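Istum Home Blood Pressure Readings

Data card, release 4

Summary

Istum is a set of home blood pressure readings from adults in Wondcombe and Bemham. Each person took readings with an upper-arm cuff, morning and evening, for 11 days. The set is meant for people who study how home readings vary from day to day. It has no clinic readings and no record of later illness.

Files

readings.csv holds one row per reading.
people.csv holds one row per person. Join on person_id.
cuffs.csv lists cuff sizes and the date each cuff was last checked.
codes.txt explains the short codes used in the notes column.

Columns in readings.csv

person_id: text, no meaning outside the set
day: whole number, first day is 1
slot: am or pm
take: 1 or 2, two takes per slot, one minute apart
sys, dia: top and bottom numbers, in mmHg
pulse: beats per minute, blank if the cuff did not report it
arm: L or R
notes: codes separated by semicolons

Who is included

Adults aged 30 and over who were registered at a Wondcombe or Bemham practice and could use the cuff without help. People with a known irregular heartbeat were left out, as the cuffs used are not rated for them. Pregnant women were also left out. Age is given in bands, and the lowest band is 30 to 49.

How readings were taken

People were asked to sit for five minutes with feet flat and back supported, with no coffee, food or smoking in the half hour before. The cuff went on bare skin with the arm resting at heart level. Readings were stored on the cuff and copied off with Cù, our import script, when the cuff came back. Cù does not round or drop values. It writes the error code from the cuff to notes and leaves sys and dia blank.

Known problems

Day 1 readings run high. Most users drop them, but we have left them in — filter on day if you want the usual average.

The clock on some Bemham cuffs was not moved forward in April. The slot column has been corrected for these cuffs. Clock times are not released.

Cuff size was chosen from a single arm measurement. A cuff that is too small gives a reading that is too high, so check cuffs.csv before comparing groups by body size.

The arm column is self-reported.

Uses to avoid

Do not use the set to diagnose or treat anyone, or to set a cutoff for high blood pressure. Do not use it to estimate how common high blood pressure is in either town. People chose to take part, and those who already owned a cuff are over-represented. Do not try to identify anyone in it.

Access

Access is by signed agreement, one per site. The agreement covers all four files. Copies must be deleted when it ends. 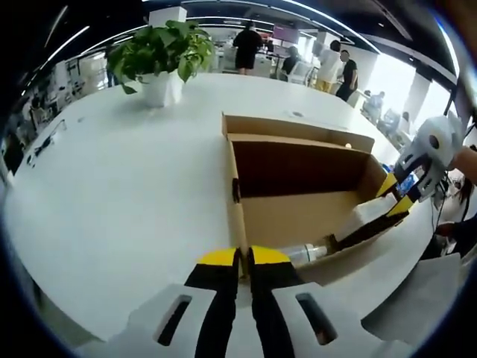 Bemham, Tue 12 July

Release 4 replaces all earlier releases. The slot fix described under Known problems is new, and person_id values have been reissued, so files from release 3 cannot be joined to these. Column names are unchanged.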